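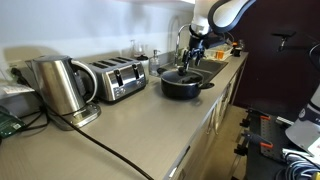 Lid on, pot on the counter. Pot of beans, Monday.

Right, a few of you asked about the dried beans thing after I moaned about it last week, so I'm doing it as a thread. Get a tea. It's long and there's a lot of bean in it.

Background: I've cooked from tins my whole adult life. Then in May I went to stay with Madalena Azevedo and she gave me a bowl of butter beans with nothing on them but oil, salt and a bit of raw onion, and I've been annoyed about tins ever since.

I came home and bought a 1000 g bag from the shop on Trastville Road. Cooked the lot in one go. They were like gravel. I ate them anyway, out of pride, and regretted it until the Thursday.

So, mistake one: old beans. If the bag's been sitting on a shelf for years they just won't go soft, however long you give them. Buy from somewhere that sells a lot of them. My best ones lately have come from a little place called Noiphan, £3.31 a bag, and they've been lovely every time.

Mistake two: no soak. I know, I know, some people swear you don't need to. Good for them! Mine go in cold water before bed with a big spoonful of salt. Yes, salt. I was brought up to believe salt makes the skins tough and I've now done it both ways enough times to say my mum was wrong (sorry Mum, I know you're on here).

In the morning drain them, fresh water, a bay leaf, half an onion, a couple of garlic cloves with the skin still on, and more oil than feels sensible.

Then the boil. IMPORTANT if you're doing red kidney beans: they need a proper hard boil at the start, and don't chuck them in a slow cooker raw. I give mine 20 minutes at a full gallop, then turn it right down so it's barely blipping.

After that it's just waiting. Ida Lindemann replied to me last time saying hers take 45 minutes. Ida, what are you feeding them? Mine have never been done in under an hour and a half, and the chickpeas went on so long I watched a whole film. Hard water, maybe? Ours furs up everything it touches.

On that – a few people say a pinch of bicarb in the soaking water helps in hard water areas. I tried it and it did speed things up, but I used too much and they tasted faintly of soap. Tiny pinch. Less than you think.

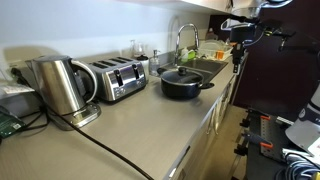 Toaster standing by. You know where this is going.

Because the best bit isn't even the beans, it's the broth! Do NOT pour it down the sink. Let them cool in it, then ladle the whole sloppy lot over thick toast rubbed with garlic. Lemon on top. Black pepper. I had this for tea 3 nights running and would've gone for a fourth if there'd been any bread.

How to tell they're done: eat five. Not one, five. There's always one soft show-off in there that'll fool you, and the rest are still chalky in the middle.

Anything sour goes in at the end. Tomatoes, vinegar, wine, all of it. I put tinned tomatoes in early once and those beans are probably still cooking somewhere.

They freeze really well in their liquid. I do them in old takeaway tubs and leave a gap at the top, having once had a lid ping off in the freezer drawer. Label them too. Frozen chickpea broth looks exactly like frozen chicken stock and Joscha Schmieder, who's vegetarian, would like me to be more careful.

Is it cheaper than tins? A bit, once you've counted the gas. I don't do it for the money. I do it because the house smells amazing and I get to feel smug at lunch.

Next up is black beans, never done them from dry. Carola Meinecke says no soak at all for those. Anyone want to argue with her before I put the pot on? Replies are open.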